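Does a rec league jersey count as a uniform violation if the number is 111?
Posted by Femi Effiong

I play guard in the Briggs winter league and my sister ordered me a jersey with 111 on it – long story, it was our old house number. Season starts in November and I love this thing.

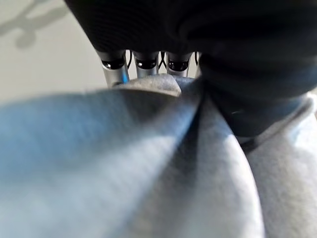 The ref at our scrimmage said he'd let it go once. Has anyone played with three digits, or do I need a new one?

Meifang Xie
You need a new one, sorry! Refs signal fouls to the table with their fingers, and most leagues stop at two digits. Our league over in Stirnach sent a guy home at halftime over it. 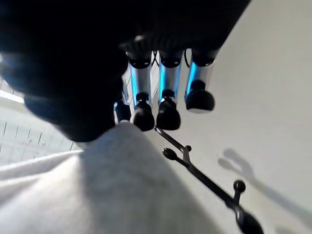
Ask for 11 if it's free. A seam ripper will take off the extra 1 if the numbers are sewn on, but go slow – mine left a little hole. If they're heat pressed I'd just reorder.

Lawal Akinola
lol just wear it

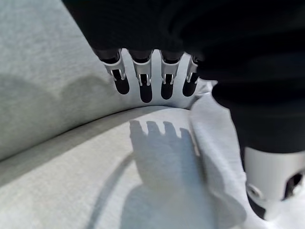 ok but really, email whoever runs your league. Ours lets you wear anything as long as nobody else on the team has it. I was 53 for years and then switched to 13 and they never said a word.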